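Equipment review: Takaneo 300 racket stringing machine

The Mestness Tennis Association has reviewed the Takaneo 300, a tabletop stringing machine intended for clubs that restring rackets on their own premises. The machine was used in the club workshop over one indoor season, ending in February, and was operated chiefly by Brian Mwaipopo, with further assessment by Ziad Shboul of the Association's coaching staff.

The Takaneo 300 is a crank-operated machine with a six-point mounting system and fixed clamps that travel on a turntable. It is supplied part-assembled. Fitting the turntable and tension head took one evening, and the printed instructions were adequate except in the matter of the clamp bases, where the diagram shows the left-hand base reversed.

Tension was checked against a separate calibrator every Wednesday. Readings remained consistent across the period, provided that the crank was turned at a steady pace. Hurried turning produced a slightly lower result, and operators new to lock-out machines should allow for this. Polyester strings were held firmly. Natural gut was also held without slipping, although the clamps required a lighter setting and left a slight mark on two sets before this was corrected.

The mounting arms deserve particular mention. Junior frames and older, narrow-headed rackets were both accommodated without additional adaptors -- a point on which the previous club machine, a Sandov, was regularly found wanting. The tool tray is less satisfactory. It is shallow, and the awl tends to roll out when the turntable is rotated.

The machine costs 430 pounds, excluding the floor stand. Clubs stringing only a few rackets each month may find the smaller Minja model sufficient for their needs.
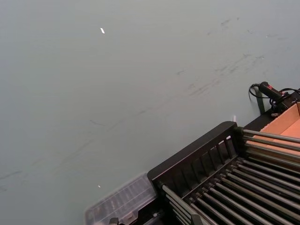
Surface marking on a pale grey-green top.

The manufacturer advises that the clamps be cleaned with surgical spirit after each session and that the tension head be serviced after 3000 pulls. Replacement clamp faces are sold in pairs and may be fitted without special tools.

The Association rates the Takaneo 300 as suitable for club use and recommends that a calibrator be purchased at the same time. Members wishing to try the machine before ordering should apply to the coaching office.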